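Notes for the talk at Grolbridge library, 2018-03-04
Walking after lunch: what a short daily walk did for our office

Opening. Say hello, thank Oanh Doãn for the invitation and for putting the kettle on. Ask people to keep their coats handy, as we'll be going outside at the end, even if it's only to the corner and back.

Start with the confession. For most of my working life I ate lunch at my desk with one hand on the mouse, and I was rather proud of it. Then go to the slides.

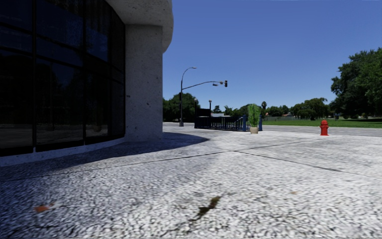
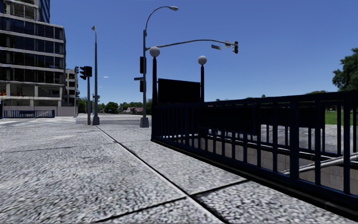 Slides 2 and 3: city blocks, computer-rendered.

Say early on that all our walking was done on ordinary streets, the kind with office windows and paving, and never on a mountain trail. When you tell folks to walk more they tend to imagine boots and a thermos, and then they feel they need to buy something first, and then it's January again and they haven't gone.

How it began. I was working at Prurum then, on the billing side, and Toshiko Mizuno had the desk across from mine. Toshiko had been told by her doctor to move around after meals, and she didn't care to go alone, so she asked me. I said yes mostly to be polite. (Pause here, people usually laugh, and if they don't, carry on.) We went out for 11 minutes that first day. I know because I looked at my watch the whole way, like a child in church.

What I noticed first was the afternoon. I used to have a terrible slump at three o'clock, when I would read the same email over and over and then go looking for cookies. I won't stand up here and claim that walking cured it, as I'm a retired billing clerk and you should talk to your doctor about doctor things. But I do remember coming back in from those walks and wanting to sit down and finish something, and I hadn't felt that way after lunch in a good long while.

Then tell the story of the group growing. Khải Lưu joined us, then Cúc Phan, then a couple of people from upstairs whose names I'm sorry to say I have lost. At the most there were seven of us – a funny sort of parade, all different speeds. Khải has very long legs and would get to the crossing well ahead and have to stand there waiting. We tried putting him at the back, and that worked until he got to talking.

Slow down for this next part, it matters most to me. The walking was good, but the talking was better. I had shared an office with Cúc for years and never knew she had grown up over her family's bakery, Lương, and could tell you what was wrong with a loaf just by knocking on it. You don't learn that across a meeting table. I think there is something about walking side by side and looking ahead that makes it easier to say things. Quiet people will talk on a walk. I've seen it with my own grandchildren, too.

Practical matters. Look up from the notes here and talk plainly.

Pick a time and keep to it. We left as soon as the last person had put down their fork.

Keep it short at first. Three times around the block is plenty, and if somebody only has time for one, let them peel off without any fuss.

Shoes. Cúc kept a pair under her desk in a shopping bag. Mine lived in the filing cabinet, bottom drawer, behind the envelopes. Any comfortable pair will do.

Weather. We went in drizzle and we didn't go in a downpour. In the real cold we walked the long hallway on the ground floor, past the mail room and back, and it was dull, I admit, but we kept the habit going until spring.

Phones. We never made a rule about it. Khải once took a call from a supplier, Prurkotar I believe, and spent the entire walk saying "yes, yes, the 200 boxes," and we teased him so long that the phones mostly stayed in pockets afterward.

If somebody asks about counting steps: fine if you enjoy it. I tried it and got cross with the little number, so I quit.

If somebody asks about walking alone: I do it now, most days, and I like it very much. I say good afternoon to people and look at their window boxes. It took some getting used to after the others.

Mention that Toshiko and I still meet, once a month, and that we're slower and we stop for soup.

Questions, and keep an eye on the clock. Ánh Đoàn has the sign-up sheet for the Grolbridge lunch walkers, so point her out and ask her to wave. Meeting spot is the front steps of the library. Coats on, then out we go – remember to take my glasses off the lectern.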